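Washing synthetics at a lower temperature

I moved the household synthetics to a cooler wash in August and kept notes. The old routine was a warm cycle at 80 °F, medium spin, with whatever dose the detergent cap suggested. The new one is cold water, low spin, and a measured dose.

The first finding concerns the dose. The cap on the Dranent liquid has a fill line that is hard to read, and I had been going well past it. I switched to a kitchen syringe. Residue on dark polyester dropped after 2 washes and has stayed low.

Spin speed matters more than I expected for anything with an open weave. Fast spin sets creases in polyester while the fibers are still warm, and they do not relax on the line. On low spin the load comes out heavier and takes longer to dry, but it hangs flat. Drying time in the back hallway went up to more than 7 hours. I can live with that.

Mei-kuen Chow wrote to ask about fabric softener. I stopped using it. It coats the yarn, and on knits meant to move moisture the coating defeats the purpose — vinegar in the rinse drawer does no harm, though I have not measured any benefit either.

Still open: whether the mesh bags slow the rinse. I have been running delicate items with and without them and the results so far are inconsistent. I will post the numbers once I have a full set of loads.

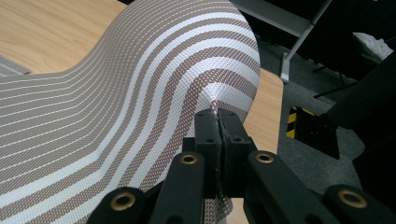

Striped mesh, brown and white, gathered at one end.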